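Eichhorn Civil: continuity through a change of management

Member profile
15 June 2025

Eichhorn Civil Pty Ltd has carried out earthworks, drainage and road construction in the Grernham district for two generations. The company was established by Hartmut Baumgart as a one-excavator operation working mostly on farm dams and driveways, and took its present name when it moved into subdivision work. Mr Baumgart has now stepped back from daily management. The company's new managing director, Coralie Costigan, spoke with the association about the handover, the work in hand and the condition of the civil contracting trade in regional areas.

Ms Costigan joined the company as a site engineer and later ran its estimating office. She said the change in leadership had been discussed within the company for several years before it was put in writing.

"Hartmut was clear that he did not want the business sold to an interstate contractor and run from a capital city," she said. "He also did not want to leave it to chance. We agreed on a staged purchase of shares by three senior employees, and the arrangement was reviewed each October when the accounts were settled. By the time the final transfer was signed, most of our clients had already been dealing with the new management for quite a while."

The other two shareholders are Virgilio Calimlim, who is responsible for plant and maintenance, and Aarti Solanki, the company's construction manager. Mr Baumgart remains available to the company as an adviser and still attends the tender review meeting when a dam or retention basin is being priced.

The company employs 38 people, including operators, pipe layers, surveyors, mechanics and office staff. Ms Costigan said the number had been held steady on purpose, even in years when more work was on offer.

"We have been asked why we do not put on another crew and chase the larger packages. Every additional crew needs a supervisor who knows how we bench a trench and how we keep records. If we do not have that person, we decline the work. Clients in this district have long memories, and a poorly backfilled trench will show itself in the road surface within a couple of winters."

Drainage has become the largest part of the company's turnover. Its principal contract at present is the Wadorard stormwater upgrade, which replaces an undersized brick and clay system beneath an older residential area. Ms Solanki, who joined the interview for this part of the discussion, said the scope included 3,496 metres of new pipe, together with pits, headwalls and the reinstatement of footpaths and kerbs.

"The pipe itself is straightforward," Ms Solanki said. "The difficulty is what is already in the ground. The drawings show the water main in one position and we find it 490 millimetres away, on the wrong side of the trench. We now expose every crossing by vacuum excavation before the excavator is brought up. It is slower at the start of the week and a good deal quicker by the end of it."

Residents along the route have been given a direct telephone number for the site office. Ms Solanki said most calls concerned driveway access and bin collection, and that the crew had rearranged its daily start point on several streets in response. School traffic had been the hardest matter to plan for, and two sections had been moved into the holidays at the company's own suggestion.

Asked about tendering, Ms Costigan said the volume of documentation required for modest public works had grown considerably. She did not object to the requirements for safety, environmental management and traffic control, all of which she described as proper. Her concern was repetition.

"We may submit the same erosion and sediment plan, in substance, to four different bodies in four different formats. For a firm with a dedicated bid team that is an inconvenience. For a firm of our size it is an engineer away from site for several days. A common template would cost the public purse very little and would probably bring more local firms back to the table."

She added that the company had never withdrawn from a tender after submission and regarded that record as one of its more valuable assets.

Mr Calimlim has charge of a mixed fleet of excavators, graders, rollers, water carts and tippers. He began with the company as an apprentice heavy diesel fitter, when servicing was done in an open shed with a gravel floor. The current workshop has an inspection pit, an overhead crane and a wash bay with its own oil separator.

"The older machines were simple to repair and hard on the operator," Mr Calimlim said. "The newer ones are the reverse. A fault may be in a sensor or a connector, and the machine will not move until it is found. We sent two fitters away for training in diagnostics, and that has saved us a great many call-out fees."

Machine guidance is now fitted to the company's larger excavators and both graders. Mr Calimlim said the older operators had been doubtful at first and were now reluctant to work without it on bulk earthworks. He noted that string lines and a level were still carried in every ute and that apprentices were taught to use them before they were permitted to rely on a screen.

Training was a subject to which Ms Costigan returned more than once. The company takes apprentices and civil trainees each year, and more than 100 people have completed a qualification there since the program began. Some have gone on to councils, quarries and competing contractors.

"People ask whether it troubles me to train someone for the firm down the road," she said. "It does, a little, in the month that they leave. But we have also hired from the firm down the road. The district needs a certain number of competent operators, and someone has to bring them on."

Friederike Kasten, the company's training and safety coordinator, has revised the induction for new starters over the past year. Where the previous version was delivered in a single morning, the present one is spread across a fortnight, with each part given at the location to which it applies. Trench shoring is taught beside a trench and traffic control at the side of the road, with a supervisor present.

"A new starter who has sat through six hours of slides will remember lunch," Ms Kasten said. "We would prefer that they remember the exclusion zone."

Ms Kasten has also introduced a short meeting at the close of each working week in which crews report hazards that did not result in an incident. Reports are recorded without the name of the person making them. Participation was limited in the first months and improved after several suggestions, including a change to the way pipes are chocked on the delivery truck, were adopted across all sites.

On the outlook for the next few years, Ms Costigan was measured. Residential subdivision around Grernham has slowed, and she expects public drainage and road rehabilitation to make up the difference. The price of quarry products remains a concern, as does the distance to the nearest approved facility for contaminated spoil. The company has begun crushing clean concrete for reuse as road base where specifications permit, and would do more of it if those specifications were brought up to date.
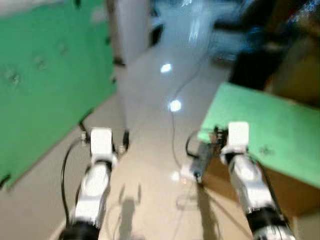

The company also intends to extend its small works division, which was formed to serve clients whose projects fall between building and civil contracting. Its current inquiry is from Nasar, an industrial client seeking new underfloor drainage and a replacement slab at its premises. Ms Costigan said that internal work of this kind called for different habits from those of an open site. In a narrow, brightly lit corridor with a pale tiled floor, every scuff from a trolley wheel or a length of pipe is plain to see, and floor protection has to be priced as an item in its own right. Ms Solanki will prepare the methodology, and a decision on whether to submit a price will be made at the next tender review, which Mr Baumgart has asked to attend.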